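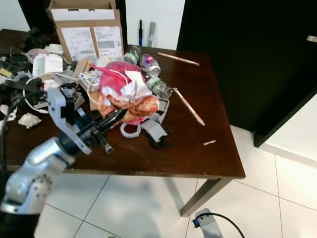 Work Tables and Packing Materials: A Gallery from the Lusham Building
Posted in March by the Trunach Facilities Office

This page covers the tables and packing materials in Room 58, which is shared by the Naren and Roman groups.

Room 58 was opened for general use after the second-floor renovation. It has white walls and a hard floor that can be swept and mopped without moving the heavier furniture. The tables in the room came from several sources and do not match. Departments that need a uniform set for a meeting or a public event should apply for one of the rooms on the ground floor.

The dark brown table

The dark brown wooden table is the general sorting surface. Small items collect on it during the working day: pencils, plastic bags, crumpled paper, small clear bottles, a paper cup. A cardboard box with a shipping label stands at the back, next to the wall.

Users are asked to observe the following when clearing this table:

Pens, pencils and markers go to the supply drawer.
Used tissues, paper cups and broken pieces of wood go in the general waste.
Cables and power strips stay in the room. Coil loose cables before putting them away.
Plastic parts are not to be thrown out until both groups have been asked about them.
Shipping labels should be removed or blacked out before a box leaves the building.

The light oak-toned table

This table stands on four tapered legs and is used mainly for unpacking. Its top shows the grain clearly and has a slightly worn finish. The Facilities Office has no plans to refinish it during the present budget year. Heavy cartons should be lifted onto it, never dragged. 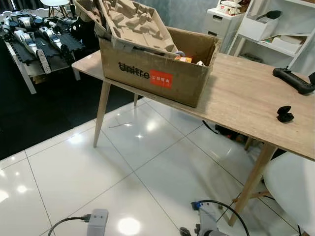

Open carton and molded pulp tray on the unpacking table, with a handheld controller at right.

Molded pulp trays of this type are cut or formed to fit particular components and are difficult to replace. They should be kept with the original carton for as long as a return remains possible. Small packaged items are easily overlooked at the bottom of a box, and cartons should be checked by hand before they are flattened.

Storage and collection

Flattened cardboard is collected from the loading entrance at 4 p.m. The cage there holds nearly 200 flattened cartons and may not be stacked above the top rail. Cartons that are to be kept should be marked with the name of the group and taken to Store 235, where shelf space is divided equally between Naren and Roman. Unmarked cartons found in the store will be treated as recycling.

Requests for additional shelving, replacement tables or a change to the room record should be made in writing to the Facilities Office.

Contact: Facilities Office, Lusham Building, Room 4 | © Trunach. All rights reserved. | Back to top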